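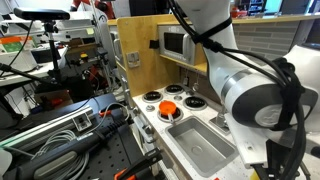
**Laryea Prize for First Nonfiction: report to the Dalance Fund, January**

Submissions closed with 34 books from 8 presses. First-round readers have returned scores on all but 2, both from Witska, which arrived late in the mail.

Spending to date is $2,760, mostly postage and reader fees. The hall in Burnalbridge is booked for the award reading but the deposit is unpaid.

The shortlist goes to the judges next month. We still need your approved wording for the program.

Nhyira Atinga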